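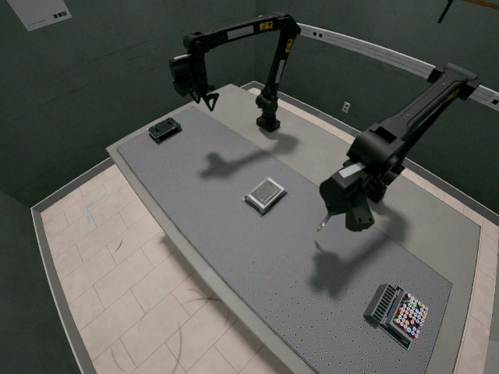

How often should a toy library inspect its whole collection?

Once a year for everything on the shelves, plus a quick look each time a toy comes back. Toys for under-threes get a full check every time they are returned.

Prikia Toy Library – Annual Safety Check, January
Checked by: Marianna Kaczmarczyk
Toys checked: 241
Passed: 225
Held for repair: 13
Removed: 3

I love doing this check. Every box gets opened, every puzzle gets put together, and I get to play the xylophone in the name of safety. My comments are under each item so whoever does it next can see what I looked at.

1. Labels and age ratings
Age rating readable on every box – OK
Contents card matches what is inside – OK after corrections
Comment: The new cards are terrific! Much bigger print, and borrowers are using them. I rewrote the card for the Vukora farm set, which still listed a gate we retired last summer.

2. Small parts
Small parts cylinder test, all toys rated under three – OK
Loose pieces found on shelves or floor – see comment
Comment: Anything that fits completely inside the cylinder goes up to the older shelf, even if it came in a baby toy box.
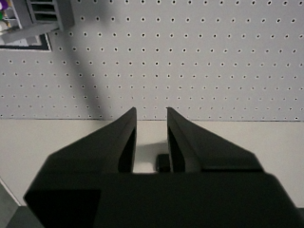 Stray pieces are still our biggest headache, and I would like us to get better at the end-of-session sweep. Lids go back on, boxes go up, and the one bead that rolled behind the counter stays there until a crawler finds it. Bright pieces mostly take care of themselves. The ones to hunt for are like the small, nearly black cube on the table in the picture: plain, dark and very easy to put something down next to without noticing. Run a flat hand over each surface as well as looking, and use the flashlight under the shelving. Put strays in the jar by the desk with a note of where they turned up.

3. Wooden toys
Splinters, cracks, raised grain – 4 held for sanding
Paint flaking – 1 removed
Pegs and wheels tight – OK
Comment: The Bratenora train is on its third set of little passengers and the wheels are still solid. What a toy. The removed item is the old red rattle. I tried it with a thumbnail and the paint came up, so out it went.

4. Battery toys
Compartment screws present and tight – 2 held
Leaks or corrosion – 1 removed
Button cells secured behind a screwed cover – OK
Comment: Please don't tape a battery door shut and send it out. Both held toys only need a screw. Spares are in the top drawer.

5. Soft toys and dress-up
Seams, eyes and buttons (firm tug) – 7 held for sewing
Cords and ties – 1 removed
Washed since last loan – OK
Comment: The cape with the long neck cord is gone. A hook-and-loop version would be lovely if anyone sews.

6. The room
Shelving fixed to wall – OK
Exit clear – OK
Heavy boxes on lower shelves – needs work
Comment: The El Khatib marble run has crept back up to the top shelf. It is our most borrowed toy and it weighs a ton – bottom shelf, please, with the marbles in their own lidded tub.

Follow-up
Repairs go on the blue cart. Retest each one before it goes back out, and initial the card. We have room for 300 toys, so donations are very welcome, with all their pieces if possible. Next full check: January.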